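Filed under: Reviews > Robotics > Bench Kits
14 shares | 2 comments

Brallix two-arm folding kit: a good result, thinly tested

By Mesfin Gebreyes

The pitch from Plestard is simple. Record 40 demonstrations by hand, train the Brallix policy overnight, and a pair of small arms will handle thin sheet material that "conventional planners struggle with." The headline number is a 90 percent success rate. I wanted to know 90 percent of what.

The answer is in the manual, on a page I nearly skipped. A trial counts as a success if the sheet leaves the surface in a gripper. Whether it ends up folded, or even where you wanted it, is scored separately, and that second score is not in the brochure.

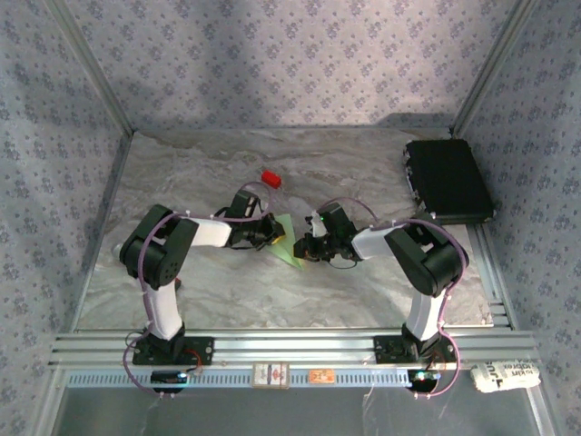
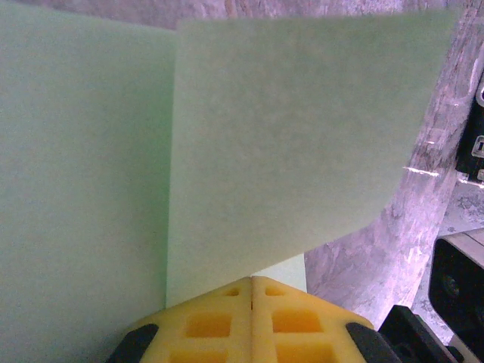
Two views from one bench session: both arms on their rail, and a green sheet at the yellow fingers of a gripper.
Photos: Mesfin Gebreyes

Lifting is the part I'd call solved, at least for card this stiff. The wrist view clearly helps. With it switched off, the policy hunted along the edge and gave up more often than I liked. Fine, that's a real finding and Plestard deserves credit for it.

Coordination is another matter. The method is sold as two-arm learning, yet in my runs one arm did most of the deciding and the other mostly waited. The Bravberg kit I tried in June behaved much the same way and cost less – though its software was a misery.

My bigger complaint is the test set. Same sheets, same lighting, same patterned surface in training and in evaluation. Change the color of the card and you're on your own; the manual suggests recording more demos. The older Esteban baseline they compare against was never retrained on this setup either, so I'd ignore that chart.

Worth buying if you teach a lab course and want arms that do something by the second afternoon. As evidence for the method, I'd wait for a test on material it hasn't seen.

Tagged: robot learning, two-arm, bench tests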